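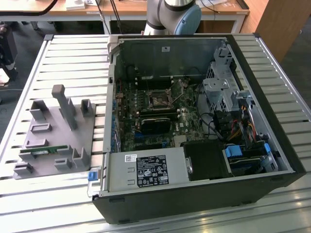
Bench notes, tower teardown -- Thursday

Unit 23 of the Lenbridge returns. Side panel off, case on its side on the slatted table, fixture plate to the left of it. Socket empty, retention bracket up. Graphics card still seated. Drive and power supply still in the case. One memory module is in the low slot on the plate.

Purpose of today's session: settle the order of work for this case style and write it down, so the remaining units can be done by whoever is on the bench. The old sheet was written for the Clulovex cases, which open from the other side and have no latches to speak of. It is not much use here.

Order of work

1. Power cord out, hold the front button for a few seconds, wrist strap on and clipped to bare chassis metal. Do not clip to the table. The coating on the slats is patchy and the meter gave a different reading at each spot I tried.

2. Case down with the open side up and the power supply nearest the operator. Tried it the other way round on the last unit and spent the whole job reaching across the drive cage.

3. Memory. Both retaining clips fully open before lifting. Modules go straight into the plate, label side out where there is a label. Never stack them.

4. Graphics card. Release the bracket at the rear, then the tab at the end of the slot, then lift evenly. The tab is hard to see with the card in place and is easier found by touch. Do not lever against the short blue slot beside it.

5. SATA data cable off at the board end first, then at the drive. Pull on the connector. Two cables from the previous batch came back with the latch torn, both from pulling on the cable itself.

6. Drive out by the blue tab. It should slide without force. If it binds, look for a power lead trapped behind the bay before trying anything else.

7. Main power connector and the processor power connector off the board. Tie the red, yellow and black leads back into one bundle so they stay clear of the cage.

8. Power supply last. Blue handle at the end, and keep a hand underneath while it clears the case.

Timing

Target is 30 minutes per unit, strip and bagging included. Today ran over, mostly in step 7. The main connector on this unit was very tight and I stopped twice to check I had the clip fully pressed. Leaving the target where it is until there are more units to compare.

Fixture plate

This is the Pugh plate, second print, grey filament. Changes from the first print: more clearance in the memory slots, and the tall post kept near the centre. Fit of the module in the low slot is good, with no rocking and no scraping on the contacts. I would still like a small chamfer on the lead-in. At present the module has to be square to the slot before it will go down, and that is fiddly in gloves.

The pair of upright holders at the lower right is a bit too close together for large fingers. Shift them apart on the next print if there is room. The slotted block near the middle is fine as is.

Plate creeps on the slats when pushed sideways. Rubber feet would probably fix it, but they will raise the working height slightly. Try thin ones first.

Socket

Bracket stays up until the socket has been looked at under the magnifier. After that it goes down with a plastic cover on. Covers are in the drawer under the label printer, and stock is low. No contact with the pins, and no compressed air at close range -- the Plerkia job had bent pins in several boards and the air line was the likely cause.

Labels and records

Asset number for this unit is 1031. Write it on the bag for each part and on the inside of the side panel in pencil. The power supply label and the small barcode next to it are to be left on. Copy the ratings to the sheet before the supply is bagged, as the print is small and hard to read through plastic.

The small white label on the upper rear wall of the case also stays. I have no record of what it refers to. Ask Lenbridge.

To do

-- Order socket covers and anti-static bags, medium size.
-- Chamfer on memory slots, wider spacing on the upright holders, then reprint.
-- Thin rubber feet for the plate.
-- Rewrite the sheet in the order above and take the Clulovex one off the wall.
-- Check the strap tester. The light was slow to come on this morning and the battery may be flat.

Next session: same case style, unit 24, memory and graphics card first, with the clock started at step 1.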